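# Handling Work at the Montecinos Site

Automation came to the Montecinos site in July, and the work of many employees has changed with it. Staff who once sorted and packed produce by hand now spend part of each shift preparing examples of everyday handling tasks, checking recordings, and correcting errors in the sorting software, known internally as Skidano. This page shows the work at hand.

Employees were given 10 hours of paid training before moving to the new duties. Participation in the first round was by choice, and pay grades were not changed.

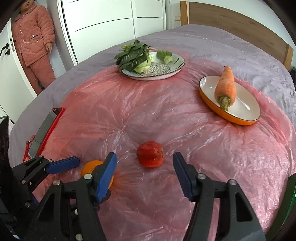

**Clallar Group – Department of Workplace Automation**

*Produce handling on a soft surface.* An orange and a pomegranate rest on pink plastic sheeting spread over a bed, with black grippers fitted with blue finger pads close by. Bok choy is set out on a plate, and a single carrot has a dish to itself.

Soft surfaces are part of the task list at the request of the sorting staff, who noted that fruit seldom sits on a flat, firm bench during a normal shift. The department has logged 3,879 handling attempts to date, of which 2,559 have been reviewed by employees with packing experience.

Review is now a recognized duty and appears on the shift schedule. Reviewers work in blocks of no more than 3 hours – a limit agreed with staff after complaints of eye strain – and then return to the floor. Several have asked for longer rotations on the packing line, and the request is under discussion.

Questions about schedules or retraining should be directed to the department office in the Futton Building.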